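July, 6:40 a.m.

Budget sheet open again before anyone else was in. The equipment line for the second bin cell has to be settled this week. Two quotes so far. Tovine wants 1,522 for a finger set with mounting brackets, delivery in 10 weeks. Gidberg is cheaper on the fingers but charges separately for the adapter plate and will not commit to a date. Sławomir Szczepańska asked for both to be entered in full, freight included, so I did that first.

Wear parts were missing from last year's plan and I have added them as their own line. Bin inserts, finger pads, cable sleeves. The divider is badly scuffed and I want a spare bin on the shelf before the long runs begin. Wasilewska lists the insert at 167. Two of those, plus a 100 allowance for pads.
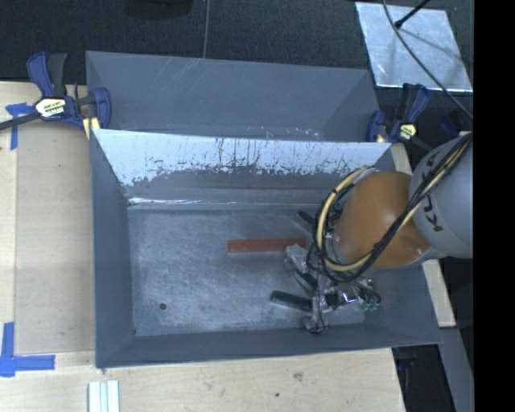
Clamps stay as they are. Bar clamps hold the bin well enough for a pick test and cost nothing more, but a proper fixture plate would save realigning to the tape after every bin swap. Cakar can machine one in aluminum. I asked for a price with slotted holes and a price with dowel pins. Dowels preferred.

Cable routing on the second arm is still open. If the bundle goes over the joint the same way as on the first, we need longer sleeves and a second strain relief at the wrist. Put in a placeholder and marked it yellow.

Noon. Gidberg called back, adapter plate now included, still no date. Moved Tovine to first choice. Sheet goes to Sławomir tonight without the Cakar figure, to be added when it arrives.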